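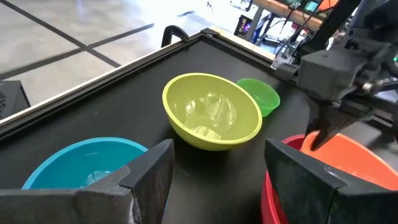 Zurnamham Household Word Survey: data card for the kitchen and table section

The Zurnamham Household Word Survey records the everyday words that people in the Semar valley use for ordinary things in the home. The kitchen and table section covers vessels, cutlery, cloths, and the small jobs that go with them, such as drying up and putting away. Speakers in the valley often divide vessels by depth before they consider size or use: a wide, shallow bowl with a slightly rolled rim, like the large yellow-green one, may be called a "pan-dish" in the upper villages, where the smaller and deeper green one behind it would be a "basin" in all of them. Colour plays almost no part in the naming. The section is released as a single table with a separate file of notes.

Version

This card describes version 6 of the kitchen and table section. Earlier versions used a different system of place codes and should not be joined to this one without the conversion file, places_old_new.csv. The garden and laundry sections have their own cards and are numbered separately.

Contents of the release

responses.csv — one row for each response
places.csv — place codes, with the name of the village or district
notes.txt — remarks made by speakers, lightly edited
places_old_new.csv — conversion of old place codes
LICENCE.txt
README.txt — this card

The table holds 759 responses from 17 places. A response is one word or short phrase given by one speaker for one prompt. Where a speaker gave two words and did not prefer either, both are entered as separate rows with the same prompt number and speaker code.

Fields in responses.csv

speaker: a code with no meaning outside this release
place: see places.csv
age_band: in bands of 10 years, taken at the time of interview
prompt: the number of the prompt in the interview booklet
word: the response in ordinary spelling
said_as: the response as the interviewer heard it, where this differs from the spelling
status: "own" if the speaker uses the word, "heard" if the speaker knows it from others
note_ref: line number in notes.txt, or blank

Blank cells mean that nothing was recorded. They do not mean that the speaker had no word. Where a speaker stated plainly that there was no word for a thing, the entry is "none given" and the status is "own".

How the responses were collected

Interviews were held in speakers' homes, in village halls and, for two of the lower villages, in the reading room at Swanepoel. Each interview followed the printed booklet. The interviewer described the use of a thing and waited for a word, and only then, if none came, offered a drawing. Interviewers were asked not to say any of the likely answers aloud. The notes show that this rule was broken on occasion, and the affected rows carry a note reference.

Speakers were found through parish newsletters and by word of mouth. The result leans towards older people who have lived in one place for most of their lives. It should not be taken as a balanced picture of the valley.

Interviews were written down by hand and later typed into Cledum, the record system used for all sections of the survey. Typing was checked against the handwritten sheets by a second person. Disagreements over a letter or a whole word were settled by listening to the recording, where one had been made. Recordings are not part of this release.

Spelling

The word field uses the spelling that a general reader would expect. Words with no settled spelling have been given one, and the same form is used throughout the table. The choice of form says nothing about origin. Users interested in sound should work from said_as, bearing in mind that it was written by ear and that interviewers differed in habit — one of them consistently writes "er" where the others write "a".

The bowl and basin prompts

Prompts on bowls and basins drew more comment than any other part of the booklet. The booklet asks for a vessel to mix in, a vessel to eat from, a vessel to serve from and a vessel to wash in. Many speakers objected that one vessel did several of these jobs and kept one name throughout. Others changed the name with the job, so that the same article was a "mixer" in the morning and a "basin" by supper. Both habits are found in most places, sometimes within one household.

"Basin" is the safest word in the section, in the sense that every place has it. "Bowl" is known everywhere but is marked as "heard" by several of the oldest speakers, who regard it as a shop word. "Pan-dish" belongs to the upper villages. "Sop-pot" was given for a small eating bowl, always by speakers who said that their grandparents used it. 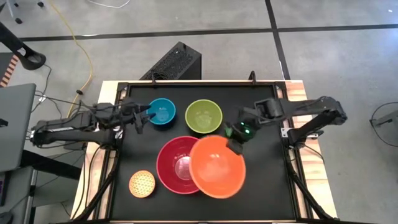
Seul-gi Choo, commenting on the previous version, objected that the card treated "plate" and "dish" as plain equivalents, and asked that the two be kept apart in any summary, given that her own family in the lower valley would use "dish" only for something brought to the table with food for everyone. The point has been accepted. In this version the two words are never merged, and the summary column that combined them has been withdrawn. A similar comment from Kyung-tae Jin on "cloth" and "clout" will be dealt with in the laundry section.

Known problems

The place code for Semar itself was used by two interviewers to mean the town and by another to mean the whole parish. These rows have been left as entered.

Prompt 10 was reworded during the survey. Responses collected under the first wording are marked in the notes. They should be left out of any comparison between places.

Some words in the cutlery prompts appear to come from the drawings and not from the speaker's own usage. The status field is unreliable for these.

Suitable and unsuitable uses

The section is suitable for the study of word choice, for local history and for teaching. It may be used to draw maps, provided that the map states how few speakers stand behind each place. It is not suitable for estimating how common a word is in the population, and it must not be used in any attempt to identify a speaker.

Conditions

The release may be copied and adapted for any purpose if the survey is named as the source. Changes to the data must be stated. Requests to consult the handwritten sheets should be made in writing to the survey office at Zurnamham; sheets are shown by appointment and may not be photographed. Corrections are welcome and should give the speaker code and the prompt number. Corrections received after October will be held for the next version.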